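# The Table Is the Room: An Afternoon with Adi Majimbun

Adi Majimbun had the kettle going before I got my coat off, and she had cleared a corner of her workbench for two mugs and a plate of ginger cookies, which meant moving a clamp, a jar of screws, a half-eaten apple and somebody's drawer. "Sit anywhere that isn't sticky," she told me. I picked a stool by the window, and it was a little sticky, but by then she had started talking and I didn't like to interrupt.

She has run Jellwood, her table repair shop, out of the old feed store in Hernwood for most of her working life. Hernwood has 3,000 people in it, and I would guess that a good share of them have eaten supper off something she has glued, leveled, planed or scolded back into shape. She does tables and very little else. Chairs she will look at if they come in with a table. Wardrobes she sends up the road to Koskela, the cabinet shop where she learned the trade and where she still goes on Saturday mornings to borrow things.

"I was hired to sweep," she said. "I swept for a whole winter, and I swept badly. Then one day there was a kitchen table in the shop with a wobble that had beaten everyone, and I was down there on the floor with my broom anyway, so I could see it. One of the stretchers had been put back upside down, years before, and it was pushing a leg out. I said so. They were so annoyed with me! But they handed me a mallet."

I had come to ask her about family tables in particular, because my own mother is moving to a smaller place and there's a big oak one that none of us can fit and none of us can bear to part with. (I'd brought a picture of it on my phone. Adi looked at it for a good long while, zoomed in on the feet, and said, "Oh, she's a nice one," and I felt as proud as if I'd made it.)

It's a question she gets all the time. People call her thinking they want a repair, and what they want is permission. They want to cut the legs down, or take a leaf out for good, or paint it, and they're afraid a grandmother will rise up and object.

"I tell them, your grandmother cut it down too," she said. "Almost every old table I see has been changed by somebody. The top's been flipped over. The drawer's been nailed shut to keep a child out of it. I had one in May with three different kinds of leg. You think you've inherited a finished thing, and really you've inherited your turn."

Her customers tend to be surprised by how much she asks about supper. Before she'll say a word about glue she wants to know who sits where, and which way the light comes in, and whether anybody does homework there or pays bills or cuts out sewing patterns. She asked me, too. I told her that my father always sat with his back to the stove, and that after he died we all kept leaving the spot open for a while without discussing it, until my niece, who was four, climbed up there with a bowl of cereal and that was that.

Adi nodded and poured more tea. "There's usually one chair like that," she said. "I don't fix those. I only do the table."

We talked about shapes for a long time, longer than I'd planned, because she has opinions and they're good fun to hear. Round tables she calls friendly but greedy, since they want the middle of the room and won't settle for less. Long narrow ones are fine for a big family and hard on a quiet one, where two people end up at one end with a great stretch of wood running off into the dark. Her favorites are the in-between ones, with a straight side that can go up to a wall and a curve on the side where people sit.

"You can get closer to a curve," she said, leaning into her own bench to show me, although her own bench is as square as they come. "And you don't bang your hip on it going by with the potatoes. My mother had a half-round one against the kitchen wall, and there were six of us at it some nights. I couldn't tell you how. Elbows, mostly."
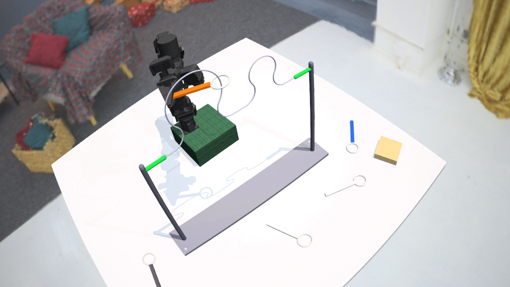 *A large white table, straight along the back and curved in front, with a wire-loop game set out on it.*

Her mother is 84 now and lives two streets over, still with the half-round table, which has never once been in the shop. Adi has offered. She has offered to take the burn mark out, and to fix the spot near the wall where one of her brothers went at it with a fork, and every time she's been told to leave it alone and wash her hands. "She trusts me with everybody else's," Adi said, and laughed until she had to put her cup down.

I asked what she'd want people to know before they hauled something heavy into her shop, and she got up and walked me around a bit to show me. Wax, first of all. She thinks most people use far too much of it. Put on a little, she says, leave it alone for an hour, rub it off with an old undershirt, and then don't do it again until next year. Wobbles should be looked at from the floor, lying down, with a flashlight, and nine times out of ten it's the floor. Leaves should be stored flat and in the same room as the table if you've got the space, so that they swell and shrink along with it. People put them in the attic and then wonder why they won't go in at Thanksgiving.

She is less fussy than I expected about marks. There was a pine top leaning by the door that day, waiting to go home to a family out on Jevley Road, and it had rings all over it, and a patch of what looked to me like purple ink. I asked whether she was going to sand it out.

"They asked me not to," she said. "So I cleaned it and I fixed the split, and I went around the purple. It took me twice as long."

The oldest piece she's ever worked on had a date scratched on the underside, 1851, with a set of initials and a drawing that might have been a dog. She keeps a rubbing of it pinned over the sink. The owners had eaten at that table their whole lives and had no idea it was there, and she called them over to see it before she turned the top back up. The grandfather got down on his knees on the shop floor and stayed there quite some time. Then he asked if he could borrow a nail.

"And did he?" I said.

"I gave him a good one," said Adi. "I went out and had a look at the weather."

By then the light was going and the cookies were gone, and I'd asked hardly half of what was in my notebook. I did get around to my mother's oak table at last. Adi doesn't think we should cut it. She thinks it would come down to a comfortable size if we took both leaves out and had the rails shortened to match, with the cut pieces labeled and kept, so that whoever has it next can put them back if they've got the room. She drew it for me on the back of a seed envelope. She wouldn't name a price until she'd seen it in person, and she wanted to know again which way my mother's new kitchen faces.

It faces east. I called her the next morning to say so, and she said good, then put the long side to the window, and bring the leaves along when you come, both of them, and don't wrap them in plastic.

*Jellwood is in the old feed store in Hernwood. Call before you load the truck.*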